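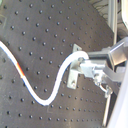

2 min read

Corrado Sala has been laying cable by hand since before Vastis had a second floor, and he would like it noted that his thumbs still work. "Mostly," he says, and bends one at me.

He runs the harness bench, where white flexible cable gets bent to shape on a dark studded plate and then goes off into the Nestier control cabinets downstairs. Until December every one of those bends was made by a person. Now an arm with a metal gripper takes the cable by the end and lays it down in a long S, and Sala stands beside it with his coffee.

"People ask if it's faster than me. It is not faster than me. It is faster than me at four in the afternoon."

The shop calls the arm Farina, after the software it came with. Sala held out for a month before using the name. He now uses it mainly when he's annoyed.

What he didn't expect was how much of his own job he would have to say out loud. The installers wanted to know how hard he pulled before a bend. He told them "enough." They wrote that down, he says, and then came back the next morning and asked again. In the end they had him do the same curve over and over while they watched his hands, which he describes as the most attention he has received in this building, including at his wedding anniversary lunch.

The numbers went up on the wall by the time clock. In its first full month the bench finished 1,345 harnesses with the arm. The month after, 3,462. The target had been 3,000, and management bought a cake.

"A sheet cake," says Sala. "The robot got its name on it."

Six people used to work the bench. There are four now, and he is careful about how he tells this part. The other two moved to final test, one floor down, which pays a little better and has a window. One of them likes it. The other comes upstairs at lunch and stands around looking at the plate.

"You do a thing with your hands for eleven years, you miss it. Even a dumb thing. I don't think they had a line for that on the spreadsheet."

For those who stayed, the day has a different shape. There's less bending and a lot more looking. Sala checks that the cable is sitting flat between the studs, that the colored stripe has ended up where it belongs, that the grip hasn't marked the end. He clears jams. He fills out a form about the jams, on a tablet, which he says takes longer than the jams. By two o'clock his eyes are tired in a way his hands never were, and he has started bringing drops.

He does admit his wrists have stopped hurting. He admits it quietly, facing away from the office.

The company wants to put a second arm on the Britus line next, where the cable is thicker and, in Sala's words, "has opinions." He has been asked to help train it. There is a new title that goes with this, and a slightly bigger locker.

I asked if he'd said yes.

"I said I'd think about it. Then I went and moved my stuff into the locker."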